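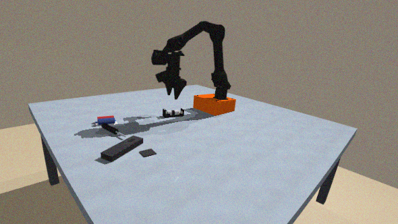
Durgate Novels Index

A catalogue of historical fiction set in the Pacific and the Caribbean, kept as one CSV file. It lists 2790 titles.

Columns: title, author, year, setting, publisher, colour of first cover, notes.

Two publishers are only partly entered. Stelemum is missing its paperbacks, and Te Moana stops at book 37 of the series. Page counts are for the first edition. Blank means we haven't checked.

Dates follow the title page, even where the catalogue disagrees. The next update is due in December.

Comments

ferkitz_reader: Row 15 has the sequel's year.

inkwell: Any chance of a translator column? I'd help fill it in.

Contact the Durgate Index | © Durgate | Back to top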